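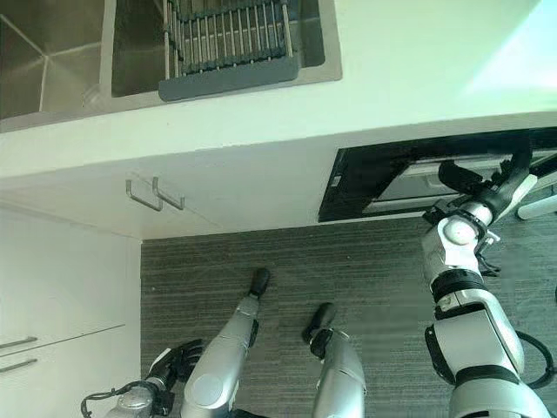
*Kitchen bay: right gripper on the edge of the black drawer, left arm down by the leg.*

**Budgeting a practice kitchen for a two-legged robot: what do I buy first?**

Posted by **Kaiwen Yuan** in Equipment and Purchasing

I have to put in a purchase request by the end of November for a kitchen bay to be used for manipulation work. The robot is already paid for. The bay is not, and neither is anything that wears out.

Layout as it stands: white base units under a white worktop, double steel sink, roll-up drying rack over one basin, bar handles on the doors and drawers, low-pile grey carpet. The task under development is opening and closing the black pull-out drawer to the right of the sink. The arm reaches down and holds the drawer by its upper edge. The other tasks on the list are cupboard doors by the bar handles, the stacked drawers on the left, and lifting things off the drying rack.

What I need to decide:

- Whether to budget for real fitted units or cheap carcasses with decent fronts. Posberg quoted me for fitted units and it took most of the money.
- How many spare gripper fingers to hold. The supplier (Nisen) sells them in pairs and the lead time is 10 weeks.
- Whether to replace the carpet. It came with the room.
- Whether the sink needs to be plumbed in. Nothing on the task list uses water.

The bay will be used five days a week and the occasional Saturday. I would like the figures to survive one year without a second request.

---

**Geetha Kartha**

I have costed two of these. In order of your list.

Units. Buy cheap carcasses and spend the difference on runners and hinges. A household drawer may be opened a few times a day. A test drawer can do 50 cycles in a morning, and the load is rarely straight along the runner, particularly if the grip is on the top edge and off centre. Runners go first, then the fixings that hold the front on. Order two complete spare drawers of the same model at the start. Models are discontinued without notice, and a replacement that is 13 mm shallower means teaching the task again.

Screw the units to the wall or to a steel base plate. A free-standing run of units will creep when a drawer is pulled at an angle, and you will lose days looking for a calibration fault.

Fingers. With a 10-week lead time, work out how many pairs you use in that period and hold double. If you have no wear data yet, start with four pairs and log every change. Pads are worth pricing separately from fingers if Nisen will sell them that way. Ours would only do so after we asked for it in writing.

Carpet. Leave it until you have walking results. If the balance controller was tuned on hard floor, carpet will show up as foot slip or as slow settling before a reach. Interlocking rubber tiles cost little and can be lifted again. Put them down as a separate line so they can be struck out without reopening the rest.

Sink. Do not plumb it. Keep the bowl and the rack, cap the waste, and save the plumber's fee. If someone adds washing up to the list later, that is a different project with different sealing requirements on the hands.

Lines people leave out:

- cable management for both arms (loops near the floor are a snagging risk once the robot steps about in front of the units)
- an overhead tether or gantry, with its inspection
- worktop repairs
- a second battery set or a supply for bench running
- labour for resetting the bay between runs, which in my last budget was almost a third of the yearly total

I would also hold back a contingency of 10 per cent. Finance will cut it, so ask for 13.

---

**Ravindran Palaniappan**

Get the real kitchen. If it's for homes then test it in a home kitchen. We had mock-up units at Guswood and everything worked until it was tried in a flat.

---

**Thirumalai Palaniappan**

Partly disagree with Ravindran. Fitted units and cheap ones use much the same fronts and handles, and the front is the part the gripper touches. What failed at Guswood was handle spacing. Our bay had one pattern of handle throughout, and the flat had several, including pairs mounted close together where the fingers could not get round one without touching the other. Budget for a box of mixed handles and a drilling jig. It is the cheapest line on the sheet.

On the black drawer: if that is a real appliance, check what the warranty says about use outside a household before you enter it as a one-off cost. I would put it down as a consumable. Vlad, our old test rig, got through 2 in a year, both with bent runners, and it was pulling straight.

Geetha's point about the base plate is correct. Get it quoted with the delivery.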